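In Praise of the Town That Isn't Close to Anything
by Niloufar Ghorbani
July 2021

I moved to Basetton for a job I kept for nine months, and I've stayed for reasons that have very little to do with work. People from Levlow ask me when I'm coming back. I tell them to come out here for a weekend, and then I go on so long about the creek and the grain elevator that they change the subject.

My argument is simple. We judge places by what they're near. Every listing, every welcome sign, every page on the web tells you how many minutes it is to somewhere else, as if the main thing to do in a town is leave it. Basetton does badly on that test. The nearest city of any size is Levlow, and that's 102 miles by the county road, with one gas station on the way. On paper we're the blank part of the map between two better known parts.

But distance does wonderful things to a place! When you can't run over to the next town for a haircut or a bowl of soup, somebody here has to cut hair and somebody has to make soup. We have three barbers. We have a hardware store that will order you one hinge. We have Tăng, on Second Street, where the broth has been going since before I'm up and the back table is where half of the county's business gets settled — I heard the school bond explained there better than I ever heard it at a public meeting. 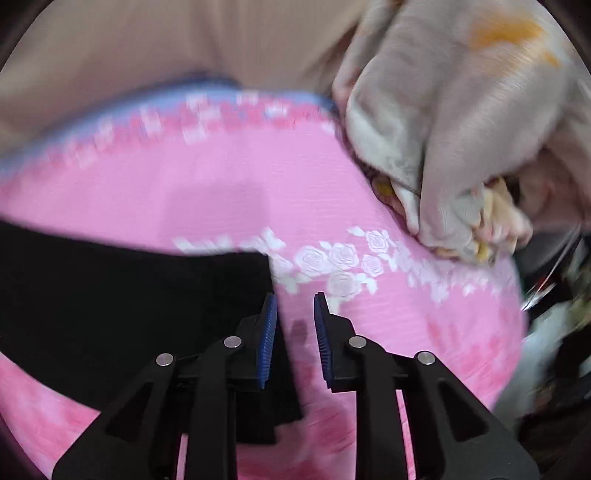 Pink quilted fabric.

Compare Burnlow, which I like and where I have cousins. It sits right outside Levlow and has grown like crazy. It has good schools and fresh sidewalks and I don't blame anyone for buying there. But ask my cousins where they eat, and it's Levlow. Ask where they see a doctor, a ball game, a movie: Levlow, Levlow, Levlow. The main street in Burnlow has a bank at each end and not much going on between them after 5. It's a matter of gravity. A big city pulls, and the closer you are the harder it pulls.

I know what the other side says, and some of it is fair. The ambulance ride is long. If you need a specialist you'd better like driving. Kids finish high school and go, and a lot of them don't come home. The state could fix part of this tomorrow by paving the shoulder on the county road and bringing back the afternoon bus, and I've written to say so more than once. Loving a place doesn't mean keeping quiet about its potholes.

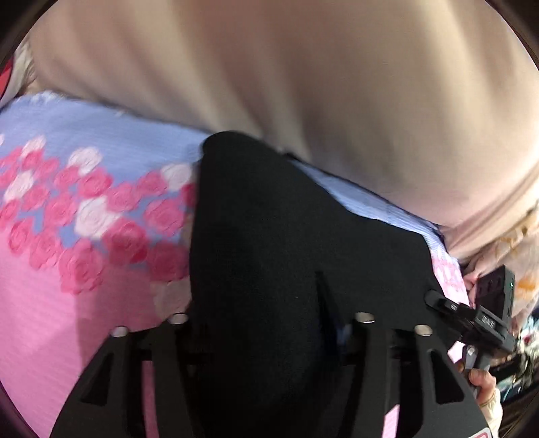
Roses on blue, with beige above.

Still, I wish the people who write about small towns would stop in the middle of one on a July evening before they decide it's dying. Go down by the creek when the heat lets up. The ball field lights are on, the swimming hole is packed, and the old men are arguing about whether the 102 miles is measured from the courthouse or the water tower. (Courthouse. I looked it up.) You'll hear three languages before you get back to your car, and you'll probably be handed a plate.

So here's what I'd like to see on our welcome sign, which is due for new paint anyway. Leave off the mileage to Levlow. Put up the name, the year we were founded, and the hours of the soup place. Anyone driving through will want to know that Tăng closes at 9, and that on summer nights they'll usually let you in a little after.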